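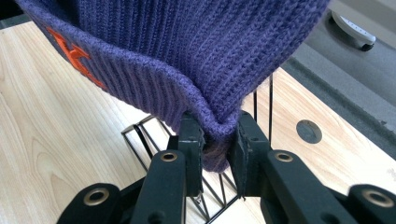

Ribbed knit beanie in dark violet, with an orange letter embroidered on the turned-up cuff.

Winter hats and scarves — gallery
Posted 2025-10-04 by Sioned Gape

The winter box came down from the loft at the end of September and we have started sorting it for the Wellano swap table. Hats first, then scarves, then gloves if there is time. Odd gloves go in the blue bag by the door.

The lettering on the beanie looks like a K. The yarn is slightly heathered, so it may come out flatter on your screen.

Anything with a name tape is put aside for a fortnight before it goes out. Everything else is 66p, or swap like for like. Tania Gamage has the list — ask her if you are missing something from last year. Scarves will be added to this page next.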